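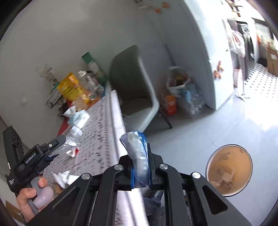
Cempaka Sinaga

Before You Sign for Hand-Held Grippers: A Walk-Through Checklist, With My Comments

I put this together for the Clundlow site after our November budget round, and it has been passed along enough times that I thought I'd better type it up properly. Please print it, scribble on it, and bring it back to me with coffee rings if you must. Mark each line OK, FIX or ASK.

1. Hands and triggers
Handle sits comfortably in the left and the right hand – OK
Trigger returns fully when released – OK
Rings and bracelets off before use – FIX
Comment: I know, I know, I wear mine all day too. Put a small dish by the work table and add it to the order, it costs next to nothing.

2. Fingers and jaws
Both fingers close evenly on a thin, slippery item – ASK
Screws on the finger mounts snug – OK
Clamp knob turns freely and holds – OK
Comment: A crumpled zip bag is my favorite test piece, and I'd urge you to try one in front of the seller. Wibisono's people were very patient with me while I went through half a box of them. Ask what a spare pair of fingers costs and how long they take to arrive, and get both in writing.

3. Work table
Water bottles capped and moved off the table – FIX
Snacks, napkins and tissues cleared from the working end – FIX
Table edge smooth, no sharp corners – OK
Comment: If you want household clutter for practice, wonderful, keep it! But then give it its own bin and its own budget line, so that lunch and the practice items don't get mixed up.

4. Floor and seating
Cardboard picked up from under the table – FIX
Bags and boxes along the wall kept out of the walkway – ASK
Chair steady, with room to push back – OK
Comment: Shelving was left out of last year's plan and I'm still a little sorry about it. One tall unit from Stodard would take care of most of what we keep on the floor.

5. Power
Wall outlet reachable without a cord across the floor – ASK
Charging spot agreed on before delivery – ASK

6. Money
We have 2,000 set aside for the first pair, spares included. Hold back 15 percent until the units have been used for 6 weeks. Flellen agreed to this without any fuss, and Wibisono is still thinking it over.

Return finished sheets to my tray by noon, please, and write the unit number at the top.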